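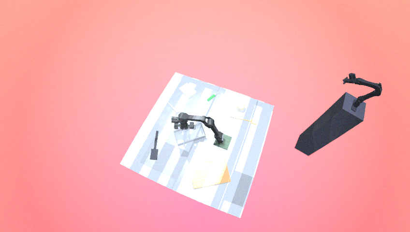

A reader on Hollier Street wrote in to ask why her water bill went up in December when she had been away for most of the month. She said she had checked every faucet before leaving and found nothing dripping. Several other households sent us much the same question over the winter, so this item goes over how the billing works and what to look for at home.

Meters in the Jurach and Hollier districts are read every other month. In between, the bill is an estimate taken from the same period a year earlier. If you were home last December and away this one, the estimate will be too high, and the next reading corrects it. An estimated bill has the letter E next to the usage figure. If yours has an E, you don't need to call. You can also read the meter yourself and phone the number in to the billing office before the end of the billing period, and they will use it in place of the estimate.

If there is no E, the figure came from the meter, and the usual cause is a toilet. A worn flapper lets water run from the tank to the bowl without much noise. One household on Tuncer Road was billed for 3497 gallons in a month when nobody was staying there, and the flapper turned out to be the whole problem. The replacement part came from the hardware store and took a few minutes to fit.

To test for this, put a few drops of food coloring in the tank and leave it for half an hour without flushing. Color in the bowl means the flapper is leaking. Test each toilet separately, including the one in the basement that gets used twice a year.

For leaks elsewhere, turn off everything that uses water, write down the meter reading, and go back in two hours. Ice makers and water softeners count, so switch those off too. If the reading has changed, shut the valve where the line enters the house and repeat. A reading that still moves points to the pipe between the meter and the house, and repairs on that stretch are the owner's responsibility.

The billing office will consider a one-time adjustment for a leak that has been fixed. Bring the bill and a receipt for the part or the plumber. The adjustment covers usage over 2000 gallons and can be requested up to 40 days after the bill date. Residents on the Ukska well system are billed separately and should use the phone number printed on their own statement.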